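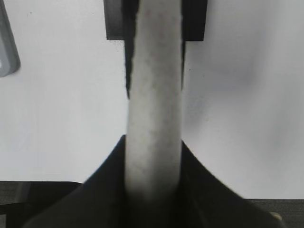 How to Clean Up Old Foam Tubes Without Ruining Them

Posted 9 Mar 2018 by Grażyna Sobczak

Foam tube is one of those supplies you buy for a single job and then own for the rest of your life. Mine arrived as padding for a set of shelf brackets, and the leftovers have since been a curtain rod, a sword, a draft stopper and a wing strut on a costume I don't discuss. White foam goes through all this about as gracefully as a white sofa. It picks up specks and smudges from everything it touches, including, as far as I can tell, the air.

You can throw it out and buy more. If you are the sort of person who would do that, you have probably already left this page. For the rest of us, the whole business takes an evening and costs next to nothing.

What you need

A soft brush (an old toothbrush is too stiff, a baby's hairbrush is perfect)
Two microfiber cloths
A bowl of lukewarm water
Plain dish soap, the cheap clear kind
A white eraser
Masking tape
An old towel
Somewhere to hang the tube up afterward

Leave the bleach in the cupboard. I used it once, in January, and got a tube that was yellow, crumbly and smelled like a swimming pool.

Step 1. Find out what you have

Squeeze the tube gently near one end. If it dents and comes back, it's soft foam and you can carry on. If it dents and stays dented, congratulations, it has a dent now, and you should go easy for the rest of this. If it doesn't give at all, you may have a coated tube with something harder underneath. Those can be wiped down like a countertop, and you can skip the eraser part.

Test the soap on the end that will be hidden. I know you won't. I'm putting it in anyway.

Step 2. Dry first

Brush the whole length in one direction with short, light strokes. A good share of what looks like staining is just dust that has settled into the texture, and once you add water it becomes mud and moves in permanently. Turn the tube as you go, and do it over the towel, or outdoors if the neighbors already think you're odd.

For the flecks that won't brush off, wrap masking tape around your fingers, sticky side out, and dab. Dab, don't drag. Dragging lifts the skin off soft foam in little curls, and there is no step for putting them back.

Step 3. The eraser

Rub the gray smudges lightly with the white eraser, then brush away the crumbs. Stop when a mark stops getting lighter. Cyprian Zieliński, with whom I share a workshop and very few opinions, believes that if a little rubbing is good, a lot must be better. His tube has a waist.

Pink erasers leave pink. Ask me about the wing strut. (Don't.)

Step 4. Wash

Put a few drops of soap in the bowl. Wet one cloth, wring it until it's barely damp, close it around the tube and draw it along from one end to the other. Rinse the cloth, wring it, and go again. Four passes is my usual number, after which I'm either satisfied or bored.

Don't dunk the tube. The open ends soak up water and will hand it back to you over the following days, usually onto something with a finish. If you must work under the tap, tape the ends shut first.

Finish with the second cloth and plain water. Leftover soap is sticky, and sticky foam collects dust faster than it did before you began.

Step 5. Dry again

Pat it with the towel and hang it straight down from one end, using a loop of tape or a clothespin with a weak grip. Laid across two chairs, a long tube will sag in the middle and remember it. Keep it away from the radiator and out of direct sun. Overnight is enough.

What won't come out

Rust, ink and anything that has been on there since the last time you meant to do this. Faint brownish speckling often stays, too, down in the surface where the brush can't get at it. You can paint over it with flexible acrylic in thin coats, or turn that side to the wall. I have a whole house arranged on the second principle.

Storing it

Stand the tubes upright in a tall bin or slip them into a long paper sleeve. Marianna Domański keeps hers in old wrapping paper bags from Ladamden, and they come out every year looking insultingly clean. Don't hold them together with rubber bands, which bite in and leave a groove. A strip of cloth tied loosely does the same job.

And label the bin. Mine says "sticks," which seemed clear enough at the time, and now has kindling in it as well.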